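Folding and Numbering a Half-Size Zine

These steps cover a 12-page half-size zine on letter paper, printed on both sides and stapled at the fold. You need three sheets per copy.

1. Lay out the pages as spreads. Sheet one holds pages 12 and 1 on the front, 2 and 11 on the back.
2. Scan any handwritten pages at 300 dpi, in grayscale. Drawings with fine hatching may need more.
3. Print one test copy, flipping on the short edge. Check the page order before running the rest.
4. Fold each sheet alone, then nest them. Staple from the outside with a long-reach stapler.
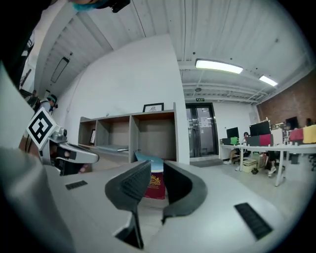
5. Write the copy number inside the back cover - pencil is fine. Put the issue number and year on page 2. Distros such as Bruddale list undated zines last.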